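Storage and Sorting of Small Items in a Shared Workshop

Project report, second year, Product and Materials course

1. Background

The workshop on the ground floor of the Naseri building is used by four year groups. Small items are kept there in deep bins on the tables, and over a term the bins fill up with whatever is left behind: drinks cans, packaging, offcuts and parts from earlier projects. Our group was asked to look at how the bins are used, how they wear, and whether a different bin or a different way of sorting would save time. The work ran from February to the end of April.

We did not look at the tall cupboards or the chemical store, which have their own rules.

2. Method

We kept a tally sheet next to the bins and asked everyone who put something in or took something out to make a mark. The sheets gave us over 1,000 marks by the end of the project. We left out one week when the room was closed for rewiring.

We also compared two kinds of bin. The first was the deep metal type already in the room. The second was a shallow plastic tray sold under the name Tuvura, which we bought with the project budget. Five trays were used, all the same size.

For the wear test we slid a weighted block across the floor of each type 1,000 times and then checked the surface under a desk lamp. The block had the same mass in both tests. We changed the felt pad under it halfway through, and in hindsight we should have used a new pad for each type from the start.

3. The bins in use

3.1 Deep bin

The deep bin holds a lot and things do not roll out of it. The drawback is that the contents end up on the floor of the bin, well below the rim, and anything lying behind something else is hard to see from the side. People who were looking for a clear or shiny item took the longest to find it. A dark can on its side was found quickly, even with other items close by.

The floor is bare grey metal and shows whitish abrasion marks. There are dark scratches and rubbed patches on the lighter panel at the back as well, mostly in the middle and lower down, and pale scuffing on the right wall. We took the marks on the back panel into account when we chose where to slide the block, and kept to the floor only.

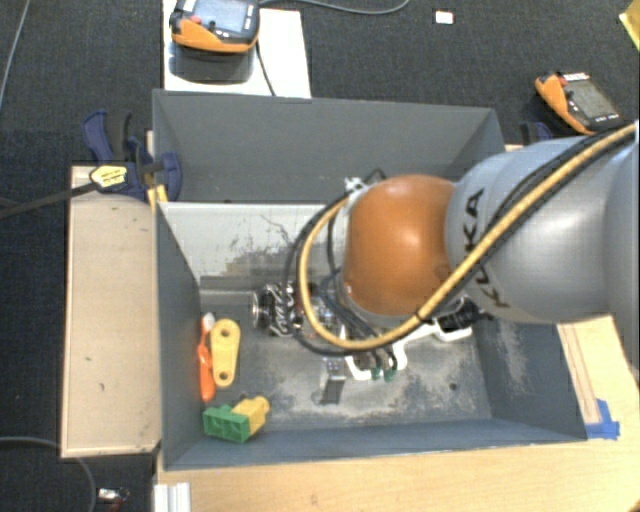
3.2 Shallow tray

Everything in the tray can be seen from a normal standing position. Users said it was easier to tidy, but cans rolled when the tray was carried, and two trays had to be put back in order after being knocked. The plastic scratched sooner than the metal did in our test. The scratches were fine and did not affect use.

4. Results

Searching was quicker with the tray for every type of item we tried. The difference was small for cans and large for clear packaging. The deep bin was better for moving things from one table to another, as it could be filled and carried without spilling.

After the wear test, the metal had dull lines that could be felt with a fingernail. The plastic had more lines but they were shallower. We had no instrument for measuring depth, so this part of the result depends on touch and should be repeated.

The tally sheets showed that far more went into the bins than came out. Most of what stayed in was packaging.

5. Recommendations

Keep the deep bins for mixed items that are going to be moved or emptied. Use trays for parts that people need to find again during the same session. Clear packaging should go straight into the recycling box by the Jorska sink.

A liner for the floor of the deep bins would be worth trying next year. We priced a rubber one from Masinura but ran out of time to order it.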